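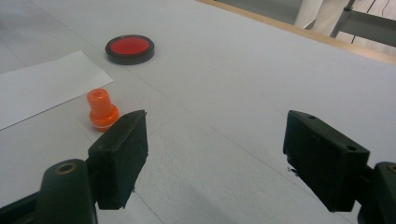
One respondent at Pumphrey objected that the word "retreat" had been imported from elsewhere and did not describe what the sangha did in July, when most members returned home each evening to cook and care for children. Similar reservations were recorded at Humel and are treated here as evidence of how lay practitioners define their own observance.

4.2 Lay participation in the residential program

Of the 386 questionnaires returned, the majority came from the two urban centres, Humel and Flulerden. Attendance at the opening refuge ceremony was high at both. Attendance at the pre-dawn recitation was markedly lower, and fell further after the fifth day.

Figure 2. Tabletop with sheet of white paper and small objects.

Interviews at Flulerden indicate that resident teachers recognised partial attendance as legitimate, provided that the precepts were taken formally at the outset. At Stundonent, by contrast, participants who missed more than six sessions were asked to defer the closing dedication to the following year. The difference appears to reflect the lineage affiliation of each centre, a question taken up in Section 5. Neither centre kept written rules on the matter, and the accounts given by long-standing members did not always agree.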